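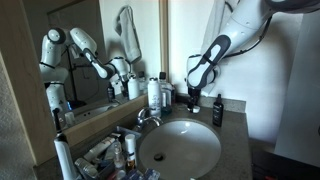

Ticket: vanity task, working rules for bathroom sites
Site: Plemstead
Raised by: Georges Abou Jaoude, Jalteck
Opened: 21 June 2021
Status: open, waiting on Laltora

Problem
The arm stopped with a force warning while working near the back of the counter. The limit was set to 30 newtons, as in the Hakim procedure. No damage to the stone or the tap. The operator cleared the warning and carried on without logging it, which is against rule 4.

Checks made
Force limit read back from the controller: 30, correct.
Joint speed: 100 mm per second near the basin, correct.
Log file: the last 2000 lines were saved and are attached. The warning shows up twice.
Cable on the arm: looked over by hand, no rubbing found.

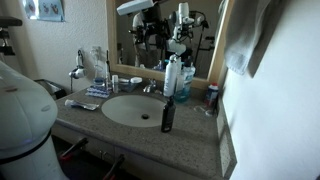

The counter layout was not checked against the sheet before the start. Rule 2 says every bottle, can and tube is to be written down first, with anything made of glass listed separately. The sheet for this site was blank. I have filled in a new one and sent it to Laltora.

Rule 6 also needs rewording. It says "keep clear of the mirror" but gives no distance. I suggest 100 mm from the glass and from the wooden frame, measured from the nearest part of the gripper.
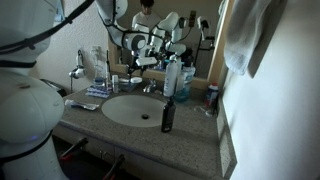 The same distance should apply to the tap. At present each operator picks their own, and the logs can't be compared between sites.

Action
Operators to log every warning, including ones they clear themselves.
Laltora to confirm the wording of rule 6.
Full review of the bathroom rules in August.

Update, Georges
Laltora have the sheet. No answer yet on rule 6. Use 100 mm until they reply.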